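The Breakfast Shelf, Sorted
June 14, 2021

Boxed breakfasts take up more room than most people plan for. A family that buys oatmeal by flavor can end up with several open cartons, each holding a packet or two, pushed behind the rice.

Skarnesham, a small grocery that fills 300 orders on a busy day, stocks its low shelves by flavor and keeps matching colors together. Green goes with green, blue with blue — a shopper reaching for apple cinnamon instant oatmeal doesn't have to read every label. The same habit works at home.
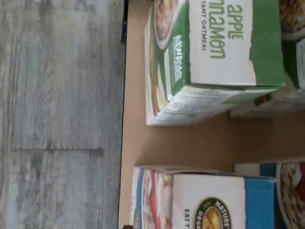 How long does instant oatmeal keep once the carton is open? The sealed packets inside are good until the date printed on the box, so an open carton matters very little.

Start by putting the older box in front. Turn the cartons so the flavor name faces the side you reach from, and leave enough space to pull one out without knocking over its neighbor. The Yeoman shelf divider, 3 inches tall, holds a row of cartons upright. Nirkano makes a deeper one called the Tilter, but it is hard to fit in a narrow cabinet.

Worn corners are no reason to throw a box away. Check that the packets are sealed and put it back in line. Flatten empty cartons the day they run out — they stack behind the recycling bin until pickup.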